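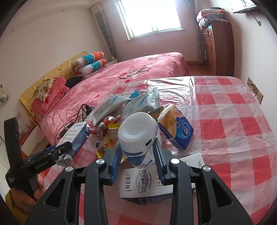 Grovus opens orders for Lungu silver series

Grovus has opened the order book for the Lungu series, a set of four silver coins struck at the Bremex mint in Stundasthorpe. The edition is limited to 2,308 complete sets. Single coins will not be sold during the first order period, which closes in July.

Each coin is struck in 999 silver to proof quality, with a frosted relief on a mirror field. The diameter is 40 mm and the edge is reeded. The four reverses show a heron, a pike, an otter and a crayfish. All four share one obverse, with the series name, the fineness and the Bremex mint mark at six o'clock.

The reverses were modeled in plaster by Heledd Ruddock and then scanned for the reduction. Ruddock kept the relief low on the pike and the crayfish so that the scales and leg joints would fill at normal striking pressure. The heron has the deepest relief of the four and takes three blows of the press. The other three take two.

Trial strikes of the heron showed weak detail at the tip of the bill. The die was recut with a slightly wider channel, and the trial pieces made from the first die have been melted. No trial piece from either die has been released.

"The field on the first die was fine, but the bill was not coming up," said Hamisi Mabula, production manager at Bremex. "We changed one line and left the rest of the model alone."

Sets are numbered on the certificate, and the coins themselves carry no number. Numbers 1 to 100 are held back for customers who bought the previous Grovus silver set and who confirm by mail before the order period closes. Any of these not taken up will go into general sale in number order. Buyers cannot request a particular number.

A further 634 sets are assigned to dealers. Dealer sets have the same box and certificate as those sold direct. The remaining sets are available from Grovus, with a limit of two per household.

The coins are supplied in sealed capsules in a hinged box with a fitted tray. Grovus advises against opening the capsules. Coins returned with a broken seal will be accepted only if a striking fault can be seen under five-power magnification.

Prices will be fixed on the day of shipment according to the silver price, plus a set charge for striking and packing. A deposit is due with the order. Sets will ship in number order, starting with the reserved group, and each buyer will receive a notice with the final amount before the balance is collected.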